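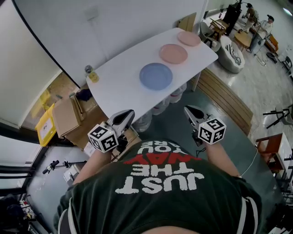

A T-shirt reading "JUST THE WAY YOU ARE," over a white table.

NOTICE TO READERS OF PLUSITZ
Short fiction

The publisher of Plusitz regrets to inform its readers that the July issue will appear without a cover star.

Readers will recall that the July issue is traditionally given over to a single performer, who receives the cover, the foldout poster and 20 inside pages. This year the honor was awarded to the singer known as Jakunel, following a ballot in which 2,652 valid coupons were returned to this office. The result was certified by the Reader Relations Department, then consisting of Catinca Zamfir.

The portrait session was scheduled for eight in the morning at the Zulto studio. Jakunel arrived at the appointed hour, was shown to the dressing room, and asked to see the previous covers. These were brought to him in two boxes. He read through them until noon, including the letters pages, and declined lunch.

At noon he informed our representative that he did not wish to be photographed. He wished to be a subscriber.

It was explained to him that the two conditions were compatible. Several cover stars have held subscriptions, and one continues to renew. Jakunel replied that he had been a reader at the age of 8, when his aunt bought the magazine at the Pană station kiosk and cut out the posters for him with sewing scissors. He had believed then that the people on the covers lived in the magazine and went on talking after it was closed. He did not wish to find out what happened in there when he was the one inside.

Ms. Zamfir was sent for. The publisher had instructed her to secure the portrait by any reasonable means, and she brought with her the contract, a thermos of coffee and one sack of the coupons. She placed the sack on the dressing room floor and began to read from the backs, where readers had been invited to state their reasons in the space provided.

A reader in Pană had voted for him on behalf of her sister, who was in the hospital and could not hold a pen. Another had no opinion of his music but liked how he stood while other people were singing. A third had used the space to ask whether the crossword might be made easier.

Jakunel asked if anyone answered these. Ms. Zamfir said that the Department acknowledged all correspondence by printed card. He asked to see the card. He read both sides of it, though the second was blank, and then he asked for a pen.

The studio was booked until six. At six the lights were switched off in accordance with the rental agreement, and the two of them moved to the corridor — where, the night porter states, they were still writing when his shift ended.

The July cover will therefore be plain yellow. The foldout poster will be replaced by a crossword, which has been made easier. The 20 inside pages will carry the readers' reasons, each with its reply, in the order in which the coupons came out of the sack.

Ms. Zamfir has since requested a second desk for the Reader Relations Department. The request has been approved. Subscribers who have not yet received an answer are asked to allow additional time, as the new clerk writes slowly and will not use the card.

20 shares | 2 comments

Get new stories by email. By subscribing, you agree to receive our newsletter. You may unsubscribe at any time.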